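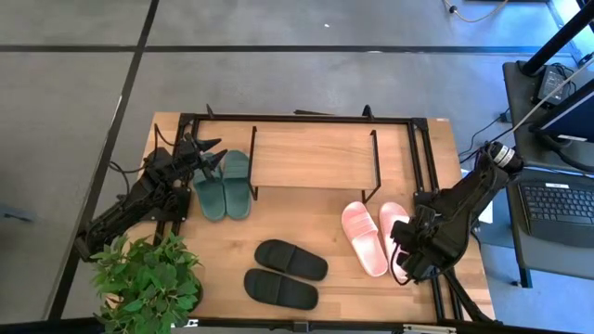
Zwei Arme, drei Paar Badelatschen, ein leeres Schuhregal. Samstag, 14. Mai 2022.

Wer Greifer vergleichen will, soll Schuhe nehmen. Keine Würfel mehr bitte. Seit März lese ich Datenblätter von Avari und Tanen, überall dieselben Werte, Haltekraft, Öffnungsweite, Wiederholgenauigkeit, und kein einziges sagt mir ob das Ding einen Latschen am Riemen hochbekommt.

Also selber testen. Zwölf Durchgänge pro Fingersatz, erst die spitzen Finger, dann die breiten von Tanen. Insgesamt 216 Griffe protokolliert, von Hand, in einer Tabelle die keiner ausser mir lesen kann. Ergebnis vorweg: die breiten haben mehr Haltekraft und verlieren trotzdem. Unter den Riemen kommen sie schlicht nicht rein. Die spitzen schon, dafür dreht sich die Sandale gern weg, sobald man nicht mittig greift. Fünfmal hintereinander beim selben Paar, da war ich kurz davor heimzugehen.

Rosário Moreira hält dagegen, das sei alles Sache des Controllers. Greifer egal, Regelung besser machen. Bei Rebelo hat sie das jahrelang so gehalten und gut damit gelebt. Mag sein. Nur hab ich den Paltard-Controller auf beiden Armen mit den gleichen Einstellungen laufen lassen und der Unterschied zwischen den Fingern blieb. Etwa 20 Prozent, zugunsten der spitzen. Das regelt man nicht weg, jedenfalls nicht an einem Nachmitag.

Was mich ärgert: für Arme geben wir Unsummen aus, über Kameras wird wochenlang gestritten, und die Finger sind dann das Teil das halt dabei war. Dabei ist das die einzige Stelle die den Gegenstand berührt! Ein Satz andere Finger kostet fast nichts, Umbau zehn Minuten, wenn die Schrauben mitspielen.

Meine Forderung an die Hersteller, auch wenns keiner hören will: legt zwei Fingersätze bei und schreibt dazu, woran ihr getestet habt. Mit Gegenstand, mit Fehlversuchen. Die Tabelle geb ich gern her, muss vorher nur die Spaltennamen aufräumen.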